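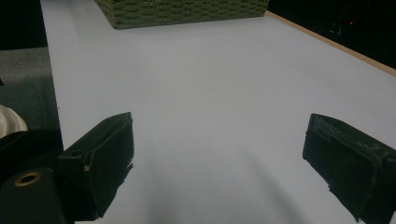 The hand-held gripper over the white table, with the green basket at the far end.

Collection update

The Drona set passed 2000 recorded examples on Thursday. Most are short pick-and-place runs done by hand with the gripper, and 92 of the newest ones use the woven basket. Hirneo will train on everything up to that point and hold back 30 runs for testing.

A few notes for people signed up in May. Start each run with the fingers wide open. Keep sessions to 15 minutes, then swap - tired hands make jerky paths and we end up throwing those out. Finger pads that look worn should go on the log sheet before you start. New slots are on the Onu calendar.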